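Flornura Hardwax Table Oil - Clear Matte - Ilter Wood Finishes

Home > Finishes > Oils and waxes > Table oil

Flornura Table Oil, clear matte
Item 1385-M
In stock, ships from Vulstead
$44.80 per can
Sizes: small, medium, shop can (shop can is special order, call first)

Back in stock finally. Sorry for the wait, the February batch went fast and the next one was held up over lids. Lids! Same recipe, same smell, new lid. Old lids stuck, we know, we got the emails.

What it is: a plant oil and wax blend for indoor tables, desks, counters, shelves. Goes on thin with a rag. Dries to a low matte. No stain in it, no pigment. If you want color get the Dehghan tinted oil first, let it cure, then one coat of this on top.

Not for decks. Not for bathroom floors. Please stop putting it on decks.
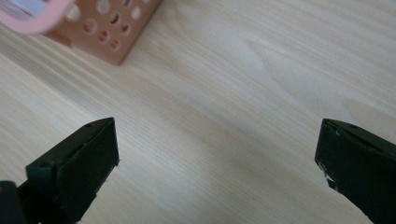

Picking a sheen. Most people order satin becuase it sounds safe, then write to us about glare from the window. Matte is the one for pale tops. On light wood with tight, fine grain and a few of those wavy, flame-like streaks, like the tabletop in the photo, a shiny coat fights with the figure and you end up looking at the reflection. Matte is quieter. Dark woods, different story, satin can look great on walnut. If you're stuck between the two, order the sample pair and try both on the underside.

How to put it on

Sand to 150 or so, with the grain. Going finer than 180 closes up the wood and the oil just sits there. Vacuum, then wipe with a dry cloth. Stir the can, don't shake it. Work a small amount in with a lint-free rag, long strokes, wait ten minutes, wipe off everything that hasn't soaked in. And I mean everything. Leftover oil goes sticky, and sticky is most of our support mail.

Second coat next day. Third only on end grain or kitchen tables that get real use.

Light use after two days. Full cure is three weeks, keep hot pans and wet glasses off till then.

RAGS: oily rags can catch fire on their own. Lay flat outside to dry or soak in water before you toss them. Every time.

Specs
Finish: matte
Color: clear, warms pale wood very slightly
Coats: two
Recoat: overnight
Clean up: mineral spirits
Storage: above freezing, lid on tight
Shelf life: two years unopened, one year once opened

Goes with
Ilter white pads, pack of five
Flornura wood soap, 448 ml
Sample pair, matte and satin

Reviews (184)

Haf Bevan - five stars
Did my mom's old dining table, two coats, looks like wood again and not like plastic. Smell was gone in four days with the windows open.

Radomír Halás - four stars
Good oil. Instructions on the can are too small to read, used the ones on this page.

Branwen Gwilliam - three stars
Nice finish but the medium can arrived dented. They sent another one, took a week and a half.

Reply from Eleri at Ilter: sorry again Branwen, we've switched to the thicker boxes.

Shipping: ground only, it's a flammable liquid so no air. No Alaska or Hawaii right now. Returns on unopened cans within 30 days, you pay the postage.

Questions about an odd wood or an old finish, email Emlyn Ruddock at the shop desk and send a pic in daylight if you can. He gets to them in the afternoon usualy.

Page updated 2020-10-04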